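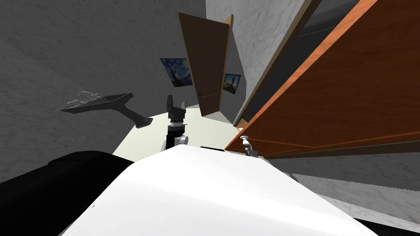

Edgardo Buenaventura has written back that "sheriff" should stay in the April batch as it stands, and that the compound from "shire" and "reeve" needs no further citation beyond those already on the slip. He asks instead that the group look again at "steward," where in his view the first element has been treated too briskly. The usual account gives Old English "stig," a hall or house, joined to "weard," a guardian. The old story that the word began as "sty-ward," a keeper of pigs, is still repeated in popular books, and he would like the entry to deal with it openly.

Entry for May, word history notebook, Trovirmont reading room.

Work this month was confined to titles of office. The slips were taken in the order agreed at the last meeting: marshal, constable, steward, chamberlain, bailiff. The first two were completed. Steward is reopened as above. Chamberlain and bailiff are carried forward.

Marshal. The word reached English through Old French, but the source is Germanic, from elements meaning "horse" and "servant." The first of these survives in English as "mare." The older sense, a man who looks after horses, should come first in the entry, and the military and court senses should follow. The draft had them the other way round. It has been corrected, and the superseded slip kept in the folder with a line through it.

Constable. From Late Latin "comes stabuli," count or officer of the stable. It was noted that two of the five titles on the list began among horses, and a cross-reference has been added in both directions. The draft also stated that the word passed "directly" into English. This is wrong, as it came by way of Old French, and the adverb has been struck out.

The search of the Dunleavy text file was run again on the revised spelling list. It returned 2,792 lines containing one or more of the five titles. Of these, 843 are surnames and have been set aside. They are not to be deleted. A surname such as Marshall or Stewart is poor evidence for the meaning of the office at a given date, but it may be of use to the names group at Endon, who have asked for a copy.

The file limit remains 4,000 lines per export. Colleagues adding variant spellings for bailiff are asked to check the total before running the search, as the Trostska index drops everything past the limit without giving a warning. The loss in the chamberlain export was traced to this cause.

On the reopened slip, the present wording reads: "of uncertain origin, perhaps connected with pigs." It is proposed to replace it with: "from Old English stigweard, the first part probably meaning a hall or part of a house; there is no good evidence that it meant a pigsty." Edgardo has seen this wording and accepts it, apart from "good," which he would remove. The point is left open. The writer prefers to keep the word, given that the two nouns may well be related further back.

Outstanding:
Steward, 2 citations still to be checked against the printed edition.
Bailiff, variant spellings to be listed.
Chamberlain, export to be repeated in smaller parts.
Surname lines to be copied to Endon once the headings have been made uniform.

The slip for "reeve" was found filed under "sheriff" and has been returned to its own place.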